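NOTAS CHARLA – mesa de preparación de pedidos pequeños
Octubre de 2019, sala de arriba, 15 minutos + preguntas

Ojo: empezar sin saludos largos. Bennani presenta, yo entro directo con la mesa.

Arranque. ¿Quién tiene en su puesto un cajón donde acaba todo? Manos. Esperar. Ahí está el problema, no en el almacén grande. Los metros cuadrados los discutimos cada año, la mesa no la discute nadie.

Contar lo de Tirnov rápido. 800 líneas de pedido al mes, casi todo cosa menuda: frascos, tapones, sobres, recambios. Dos puestos. Cada uno montado a gusto del que llegó primero. Cuando Ismail Alaoui cubría el turno del otro se pasaba la primera hora buscando. No exagerar esto, Ismail está en la sala.

Primera idea: cubetas transparentes con el frente bajo. La mano entra sin levantar nada. Se ve lo que queda sin sacar la cubeta. Decir que antes teníamos cajas de cartón con rotulador y que las etiquetas mentían a las dos semanas. Frase de Levchenko: «yo no leo, yo miro». Usarla si hay ambiente.

Segunda idea: una bandeja vacía delante. Vacía siempre al empezar. Lo que está en la bandeja es el pedido, lo que está fuera no lo es. Si dejas el boli dentro, el boli se va al cliente (pasó, en Benkirane, y lo devolvieron por correo con una nota muy amable).

Borde alto alrededor, que los frascos ruedan. La bandeja de otro color que la mesa. La nuestra azul porque era la que habia en el catálogo. No hace falta teoría del color, si alguien pregunta pasar.

Enseñar el puesto. Dejarla puesta mientras hablo de la distancia, señalar la bandeja en el centro y las cubetas a los dos lados, no leer nada.

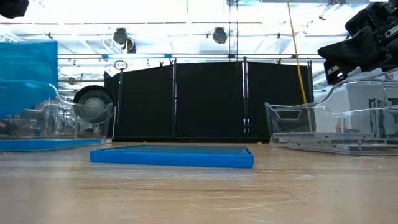

¿Cada cuánto se repone una cubeta de diario?
Al cerrar el turno, aunque quede más de la mitad. El que sale la deja llena y el que entra no toca el almacén hasta la pausa.

Seguir con distancias. Lo que más se usa, a un antebrazo. Lo demás puede esperar. Medimos con una cinta, 39 centímetros desde el pecho hasta el borde de la cubeta, en el puesto de Mirko Gatti. Mirko es alto. En otro puesto saldrá otra cosa, decirlo claro para que no se lo apunten como norma. Ya vi a dos apuntándolo en el ensayo.

Frascos pequeños: de pie, nunca tumbados. El tapón arriba se localiza antes, sobre todo si es de un color vivo. Los tumbados acaban debajo de algo. Los frascos de muestra de Itness venían sin marcar y los separábamos por el tapón – explicar que eso vale para coger rápido, no para identificar el contenido. Insistir. Para identificar, etiqueta y se lee.

La madera. Aquí me van a preguntar seguro. Mesa clara, sin barniz brillante, se raya y se ven los arañazos y los cercos de limpiar. Me da igual. Las marcas me dicen por dónde se arrastran las cosas. Shota Nomura quería poner un tapete y lo probamos: se levantaba la esquina, la bandeja cojeaba, fuera. Si alguien tiene uno que no se levante, que me lo diga despues en el café.

Fondo del puesto. Panel oscuro detrás, liso. Tapa el pasillo y descansa la vista. En Momotbridge no lo tenían y la gente levantaba la cabeza con cada carretilla. No hay numeros de esto, es impresión mía, decirlo así.

Acrílico, pegas:
– se raya con el estropajo, paño suave y jabón
– nada de alcohol, lo deja turbio (una cubeta perdida por eso)
– carga electrostática, el polvillo se pega, en seco peor
– las apiladas de más de tres se mueven, mejor base ancha

Precio. No llevo cifras, no entrar. Si insiste el de compras, remitir a Bennani que tiene la hoja.

Ejercicio si da tiempo, unos 2 minutos. Por parejas: dibujar su mesa en una hoja, círculo en lo que tocaron ayer, cruz en lo que no tocaron en el mes. Las cruces que estén delante de los círculos, atrás. Rotuladores en mi mochila, bolsillo lateral. NO olvidar recogerlos.

Si vamos tarde quitar el ejercicio y el panel, la bandeja no se quita.

Cierre: que el lunes vacíen un puesto, uno solo, y lo monten desde la bandeja hacia fuera. Primero bandeja, luego lo de a diario a los lados, luego lo demás si cabe. Me escriben con lo que no cupo.

Preguntas. Pasar el micro a Levchenko, que los del fondo no oyen.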